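Hand-held gripper pair at home: pads, screws and sorting small stuff
Forum > Builds > Grippers and end effectors
Page 1 of 1

drurniven_shed
Original poster
Posts: 300

I've been building a pair of hand-held grippers in the bedroom since May and I've reached the stage where I need other eyes on it. Black linkage arms, ribbed pads at the tips, a camera on the tool so I can record what the jaws are doing. The plan is to collect enough picking runs by hand to train a small arm later on. I call the project Clumska because that is how the first version behaved.

So far I have 1,164 runs saved. I use a shallow box of odds and ends on a round table, and the job is to take hold of one thing and put it down outside the box. Cubes are easy. Anything round and shiny is a pain.
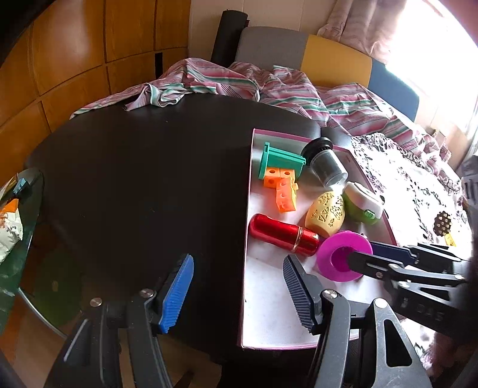
Questions

1. Is it worth going softer on the pads? The metallic red cylinder rolls away from the ribs if I close even slightly off centre.
2. Does anyone thread-lock the joint screws? Mine work loose after 100 runs or so.
3. Should I keep the mixed box, or do one object at a time?

hinge_and_bracket
Posts: 1,574

Thread-lock, yes. Use the weak sort, you will want those joints apart again. Put a dab on, leave it overnight and check the arm still swings freely before you go back to recording.

On the pads I'd leave them alone for now. A softer pad hides bad alignment and you'll have the same trouble later with a motor on it.

Yeison Cusi

I don't agree about the pads. I ran hard ribbed ones for months on my Prima build and changed to a soft silicone sheet cut to size. Dropped cylinders went from a daily thing to hardly ever. Alignment by hand is never going to be perfect and the training data should allow for that.

Keep the mixed box. The egg with the pattern on it is a good one, as the surface isn't smooth all over. I'd add something squashy too.

hinge_and_bracket

Silicone picks up fluff though. With that striped cloth on the far side of the table I'd give it a day.

Yeison Cusi

Wipe it with a damp cloth. It takes ten seconds.

moth_hau

I'm more bothered by the light. That window is completely blown out and you've got bright highlights on the clear container. If you record half your runs at noon and half at night, you may find the model cares more about the curtain than the box. On Hầu (my own rig, two arms on a kitchen trolley) I ended up drawing the curtains and using one lamp for everything.

drurniven_shed

Thanks all. Thread-lock ordered. I'll try silicone on one gripper and leave the other as it is, then compare.

moth_hau — I'd rather keep the daylight changes in. The arm will have to work in this room and the room has a window. I take the point about the highlights, so I might do a batch of evening runs and see whether the results differ.

moth_hau

Fair enough, but write down the time for each batch. I didn't, and sorting it out afterwards took me almost a fortnight.

hinge_and_bracket

What length are the joint screws? If the heads are standing proud you could swap to countersunk and stop them catching on the box rim.

drurniven_shed

M3 by 12. They haven't caught yet, but I'll measure the gap tonight and post it.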